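Plungate kitchen trials: where we've got to with the handling rules
Progress report to the Burnell fund, October

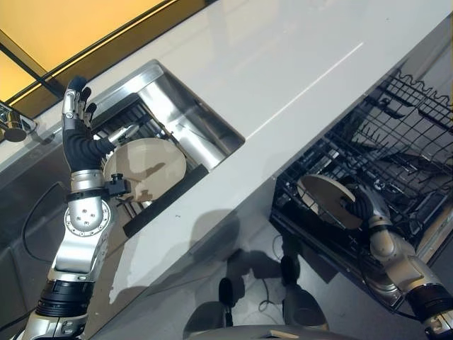
The rules for working near the robot are the bit I promised you first, so I'll start there. We now have a draft that runs to 16 rules, down from a much longer list that hardly anyone could keep in their head (me included!). The one I'm happiest with is what we call the two-hand rule: whenever one hand has hold of something breakable, the other hand has to be still and open, or parked well clear. Loading and unloading plates is where it gets tested hardest. With the right hand gripping a plate down in the pulled-out rack and the left one open over the sink, just above another plate, you've got two breakables to think about and a hard counter edge between them. So the draft now says the open hand counts as "near" any plate it's held over, even if it isn't touching it.

Seven of the rules are now in daily use at Plungate. The rest are written but still waiting on comments from the Horkadine site, where the kitchen is laid out differently and the walkway is a good deal narrower. I'd hoped to have those back by now and I don't, so that part has slipped. I've asked again and been told Monday.

The other big chunk of work has been on people. We've settled on a floor line that you don't cross while the arms are powered, and a spoken "hands off" before anyone reaches in to move a rack or pick something up. It felt silly for the first few days and then everyone just did it. We did have 2 slips, both from people leaning over to rescue a cup, and both went in the log the same day. No one was hurt and the robot was stopped each time, but I've moved the cup shelf to the far side of the line all the same.

Trailing cables are still on my list. The draft only says "keep tidy", which is far too woolly to check anyone against, and I want a proper rule with a named person to look at the floor before each session.

Money is fine. We've spent less than planned on crockery and a bit more on printing, as the MacBrayne checklist cards had to be done again on something that survives a kitchen.

Next up: finish the Horkadine comments, write the cable rule, and get someone from outside the team to try following the whole lot cold. If you'd like the current draft before then, just shout and I'll send it over, typos and all.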